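Dye room notebook
21st December

Madder vat, second go 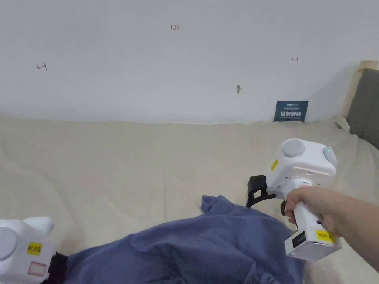 Right, so the madder has been sitting in its bucket since Friday and I could hardly wait to get the lid off this morning. Lovely smell, a bit like wet hay and old books. Shirley said it smelt of drains, but she has never been a madder person and we forgive her.

What I wanted to find out this time was how far I could push the red by keeping the heat down. Last time I let the pot creep up while I was on the phone and everything went brown, which was my own silly fault. Joanne has been saying for ages that madder wants patience and a thermometer, and I now have both (well, I have the thermometer).

Weights first, before I lose the scrap of paper. Dry yarn, 441 g, all of it the Skernell two-ply, wound into skeins of different sizes depending on what was left on the cone. Ground root, 366 g, from the Tapley sack. That's a lot of root for the wool but I wanted a strong first bath and there is always the exhaust to play with afterwards. Alum at 66 g, dissolved in hot water in the old jam pan and then let down with cold. No cream of tartar at all. I had it in last time and I think it pushed things towards orange, so leaving it out was the one deliberate change on the mordant side.

Skeins mordanted on Saturday, left to cool in the pan overnight, squeezed out and kept damp in a carrier bag. I tied them looser than usual, in figure-of-eights with plenty of room, after that business with the pale bands under the ties on the walnut batch. Shirley dug a knitting needle out of her bag so I could poke the loops about and check. Very handy, and I have now stolen it.

Water: tap, straight through. We are hard here and for once that's a good thing, madder likes a bit of chalk. I did think about putting a pinch extra in and then decided one change at a time, thank you. Next time!

Bath on at ten past nine. Strained the root through the muslin, then put the muslin bag back in with the yarn so it could carry on giving. Ring on its lowest setting. It took ages to do anything, I went and labelled all the jars on the top shelf, came back, still barely warm. By half ten it was at 50 and the wool had already gone the colour of tinned salmon. By eleven it was at 58 and properly coral. I kept lifting a skein out just to look at it and Joanne told me to leave it alone.

Held it between 60 and 65 until one o'clock. It went over once, to 68, when somebody moved the pan to make room for the kettle, and I whipped it off the ring until it came down. No sign of browning. Stirred every ten minutes or so, very gently, under and over. The Skernell is meant to be a good sturdy yarn but I have felted enough skeins this year.

And the colour! I am so pleased with this. It's a real brick red, warm and deep, with none of that muddy look, and it's even right the way through to the middle of the skein. The little test skein of Zesier (the shiny one, half silk) came out lighter and pinker, and it glows. I held the two together at the window and went and fetched Shirley from the loom to come and see. She agreed it was a good red. She still says drains.

Left the rest to cool in the bath. I took two skeins out early to compare, one at one o'clock and one at two, and will pull the others tomorrow morning once they have had the full night. If there is a difference between the one o'clock and the overnight I'd like to know how much, as it would save a lot of hanging about.

After-dips, using the short lengths off the end of the cone:

Iron water, a quick in and out. Went to a dark plum brown in the time it took me to say "ooh". Far too strong, the jar has been standing since March and must be fierce by now. Water it down by half next time.

Washing soda, a teaspoon in a washing-up bowl. Shifted it towards a bluer red, almost raspberry. Gorgeous, my favourite of the lot. Need to check it rinses out properly and doesn't leave the wool harsh. It felt a touch crunchy.

Vinegar, a good slosh. Orange. Perfectly nice orange if you want one.

Exhaust bath: I have kept the whole lot in the lidded bucket by the sink, with the root still in its bag. PLEASE DON'T TIP IT. It looks like dishwater with mud in it but there's at least one more good colour in there and I want to try it on the Skirell fleece, the locks that Joanne washed and then went off. They should take up a soft peach, and if we blend that with the brick red on the carders we might get a proper heathered yarn out of it, which I've been wanting to try for ages.

Fastness: one strip of each wrapped round card, half covered with foil, on the south windowsill. There's not much sun to speak of at this time of year so it will be a slow test. I have written the date on the back of the cards and will leave them until the days draw out. Same for the washing test, one length of each plaited up with white wool and put through at 30 with ordinary soap. I'll do that after Christmas, when the machine isn't full of everybody's tea towels.

Stock: the Tapley sack is down to 733 g with today's taken out, so that's two more baths at this strength, or more if I'm less greedy. Joanne thinks half the root would have given nearly the same red, and she may be right, so that's the next one to try. Same yarn, same alum, same heat, half the root. Alum is fine. We are nearly out of muslin and the big sieve has a hole in it.

Still to do: pull the overnight skeins, rinse until clear, dry away from the radiator (away from it, Shirley), then weigh and label. Bring the small kettle back from the weaving room. Ask Joanne for her notes on the weld, I would love to overdye one of the raspberry lengths and see what happens.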